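How to Pack a Keepsake Box of Soft Toys

Every August I go through the toys that have drifted out of favor, and the ones we can't part with go into a keepsake box.
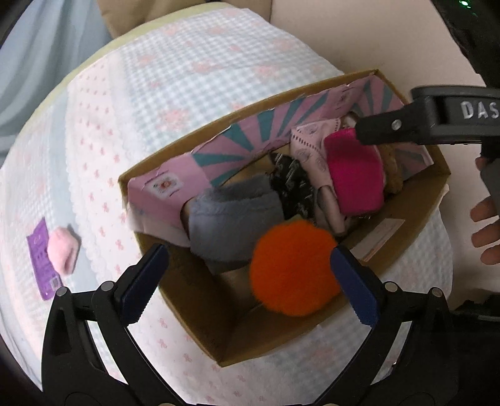
I like to do this job on the bed, where everything can be spread out and nothing rolls under the dresser (well, almost nothing!). Give yourself 90 minutes, more if you tend to stop and reminisce the way I do.

Start with a sturdy cardboard box and line the sides with pretty card or leftover wrapping paper. Fold the top edge over the rim and tape it down on the outside, so it won't slip when you tuck things in.

Dolls and bears go in first, lying down, with their dresses smoothed flat. Next come the small knitted bits, hats and slippers and so on, which are wonderful for filling corners. Save pom-poms and anything fluffy for the very end, as they squash so easily.

Don't press down to make the lid close. If it won't, take one toy out and start a second box. Mine wait on the closet shelf for 7 months, and I open them again in March to let everything air out on the bed for an afternoon.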